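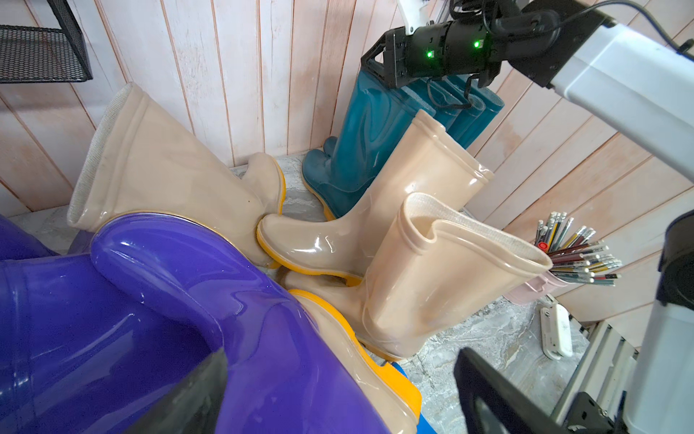 New on disc: The Grullell Ward

The 2003 ghost film The Grullell Ward is now available in a restored edition on 2 discs, limited to 2,060 numbered copies. The label is Batumetti, which has been working through regional horror from the same period and released The Ferry Clerk last September.

The story takes place over a single night shift in a provincial sanatorium. A records clerk is sent to the town of Anovholm to close out the files of a tuberculosis wing before it is handed over to a private owner. She finds 18 patients listed as admitted and never discharged, all entered in the same handwriting. The film then moves back to the winter when the entries were made and stays there for most of its second half. The link between the two periods is left open until the final reel, and even then it is only partly explained.

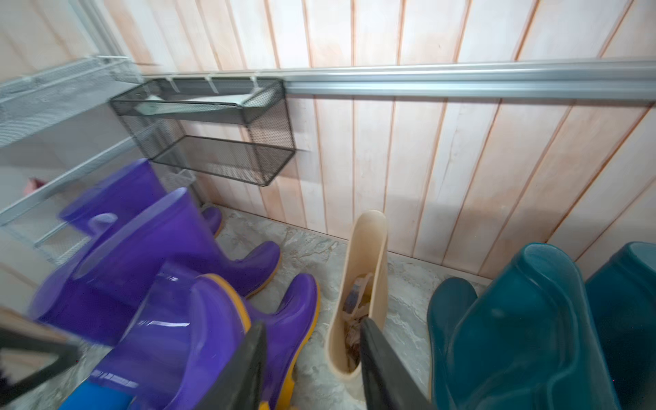 The transfer was made from the original camera negative, except for the boiler room sequence, where the negative was too badly shrunken to scan. That section comes from a release print and shows heavier grain, weaker shadow detail and a slight shift toward green. The rest is a clear step up from the old DVD, which cropped the picture on both sides and ran fast. The original mono track is included. A surround remix is also offered, but it moves several offscreen footsteps to the rear channels too early and weakens two of the better scares.

Disc one holds the theatrical cut. Disc two holds the longer television version, which restores a subplot about the night porter and a different closing shot — the lamp stays lit. The television version exists only on videotape and is presented in standard definition. English subtitles are new for both cuts and translate the ledger entries, which earlier releases left out. 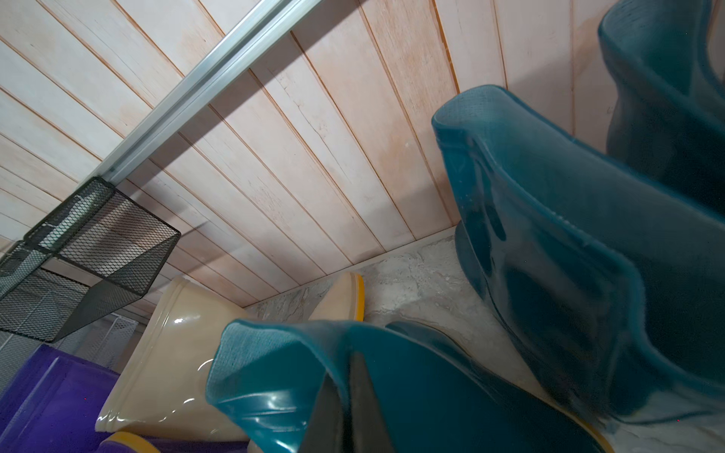
Screening: Carvalho Hall

The theatrical cut will be shown at Carvalho Hall on March 16, 2025, from the new digital master. There will be no intermission. Subtitles are in English, and the discs will be on sale in the lobby after the show.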